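Zornonlow Tick Awareness and Early Referral Project
Interim progress report to the Lunde Fund
Date of report: 2020-04-27

1. Purpose of the report

The report covers the second period of the grant and sets out what has been delivered in the Zornonlow and Grarodthorpe districts, what has been delayed, and the changes for which we seek the Fund's agreement. The project was set up to shorten the time between a tick bite and a first conversation with a nurse or doctor, especially for families living close to woodland and rough grazing.

2. Information for households

The printed guide to checking for ticks was delivered to 972 households before the end of the period. It explains how to remove a tick with fine-tipped tweezers or a removal tool, how to note the date and place of the bite, and which signs should lead to a call to the surgery. A spreading rash is described in plain terms, and the guide makes clear that some people with Lyme disease do not notice one.
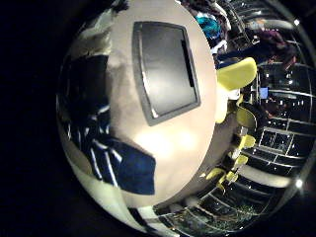
Delivery in the upper part of Zornonlow took longer than planned. Several outlying farms were not on the address list supplied to us, and a second round was needed. The list has now been corrected and will be used for the autumn mailing.

3. Training for school and nursery staff

Nearly 60 members of staff completed the short course. Three schools asked for it to be repeated for their lunchtime supervisors, who often hear first about a bite or a sore patch of skin. The course deals with removal, record keeping and what to tell parents. It does not ask staff to judge whether a child is ill, and the written notes were amended after the first sessions to make this plainer.

The remaining sessions at Grarodthorpe were postponed in April, when schools closed to most pupils. We propose to offer them remotely, using recorded talks and a question period by telephone.
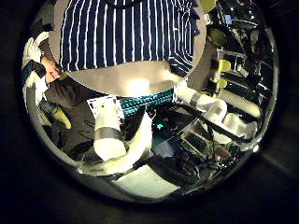 The Flirkum symptom diary, a folded card on which families record tiredness, fever, joint pain and headaches after a bite, remains in draft. Surgery staff found the first version too long. A single-sided version is being prepared – the space for free comments will be kept.

4. Spending

Spending on print and postage is slightly above the profile owing to the second delivery round. Travel is below it. We ask the Fund to allow the travel underspend to be moved to the recording of training material. No increase in the total award is sought, and the end date of 2027 is unchanged.

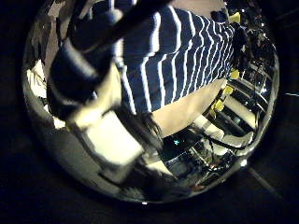 Zornonlow project, second grant period.

5. Next period

Work will centre on the revised diary card, the remote sessions and the autumn mailing list. Surgeries in both districts will be asked to review the wording of the guide before it is reprinted.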